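**Flerness trials floor-level carpet check**

The Flerness building has begun a trial of a new inspection routine for its carpeted floors, replacing the single walk-through that used to take place at the end of each cleaning shift. The trial covers 400 square metres of grey carpet on the lower level and will run until June.

Under the old arrangement, carpet was judged from standing height. Bomero, the contractor responsible for the floors, found that small debris was often missed this way, particularly on ribbed or streaked carpet in mixed greys. Pale lint and paper fragments tend to be lost among the lighter fibres when seen from above. At floor level they are easier to pick out. 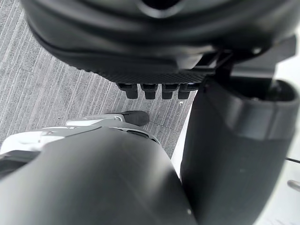
*Grey carpet with a ribbed, streaked texture. A tiny white speck lies on the surface.*

The area has been divided into 47 sections, each checked close to the pile after vacuuming. Any visible speck is logged against the section number and the section is vacuumed again, this time across the line of the ribs. Sections that fail twice are passed to Aseo for a deep clean.

Bomero has also changed the order of work. Open floor is now vacuumed last, after edges and the strips beneath furniture, so that material dragged out from those areas is collected in the same pass. Checks start at 7 in the morning, before the main lighting is switched to its daytime setting.

Carpet supplier Lazăr has provided spare tiles for sections where marks cannot be removed. The tiles must be laid with the ribs running in the same direction as the surrounding floor.

If the results are accepted, the routine will be extended to the upper levels, bringing the total to 2000 square metres. Stairs and entrance matting are outside the trial and will continue to be cleaned under the existing schedule.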